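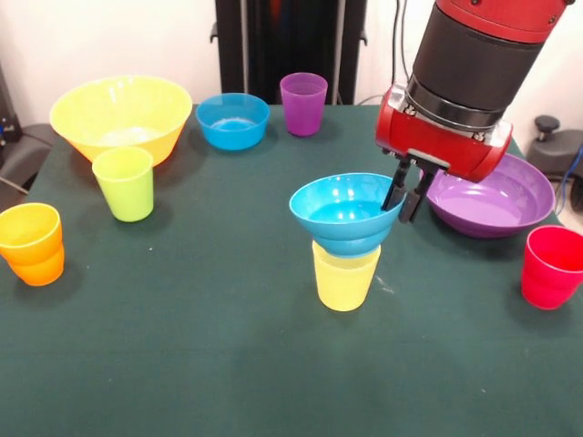 Page last changed: 04/09/2023

Systems Design Engineer (Rugged Enclosures)
Trusness, Wokdale
Full time, permanent

Trusness builds computer housings, racks and power units for customers whose equipment has to work in rough places: on ships, in quarries, beside railway lines and in the backs of vehicles. We have a standard catalogue, but more than half of our orders now need changes to a catalogue unit or a new design altogether. The custom design team takes on that work, and we want to add one engineer to it.

The job is based at our Wokdale site, where design, sheet metal, assembly and test are all in one building. Our second site at Fustwood handles storage and repairs, and you would go there a few times a month.

What you will do

You will take a customer's requirement from the first call to the first delivered unit. In most weeks that means drawing in 3D CAD, working out heat and weight, choosing connectors and fans, and answering questions from the shop floor. You will write the test plan for each design and be there when the unit goes on the vibration table. If something cracks, you will be the one who redraws it.

You will also look after part of the Voicu range, our family of sealed units for vehicles. The range has 13 models. Several of them need new power supplies because the present ones are going out of production, and this will be your first project.

Projects usually run for three to nine months. You can expect to have two or three going at the same time — one in design, one in build and perhaps one in test.

What we need from you

A degree, HNC or HND in mechanical or electromechanical engineering, or the same level of knowledge gained at work.

At least 4 years designing metal enclosures or similar equipment that went into production.

Good working knowledge of a 3D CAD package. We will train you on ours if you have used another.

An understanding of sealing, earthing and cooling in closed boxes.

Clear written English. Customers read our reports, and so do their inspectors.

A full driving licence.

Experience with electromagnetic screening would help, as would time spent in a machine shop. Neither is essential. Some customer projects require a background check, and we will arrange and pay for this after an offer has been made.

Pay and conditions

Salary depends on experience and will be discussed at first interview. There is a further payment of £2,000 on completing the six-month probation period. Hours are 37.5 a week, with an early finish on the last working day. You may work from home one day a week once you have settled in, except when you have a unit in test. Holiday is 25 days plus bank holidays, and the site closes between the end of December and the new year. Three days of your allowance are kept for this.

We pay into a workplace pension from the first month. Parking is free and there is a covered bike store by the east gate.

How to apply

Send a CV and a covering letter of no more than two pages to the personnel office at Wokdale, quoting reference 3158. Please tell us about one product you designed, what went wrong with it and what you changed. Drawings are welcome if you are free to share them — please do not send anything that belongs to your present employer.

Interviews are held in two parts. The first is by video and takes 45 minutes. The second is at Wokdale and includes a walk round the works and a short drawing exercise. Reasonable travel costs are paid for the second part.

We do not need help from agencies with this post.

Trusness | Contact | Vacancies | Privacy | © Trusness, all rights reserved | Back to top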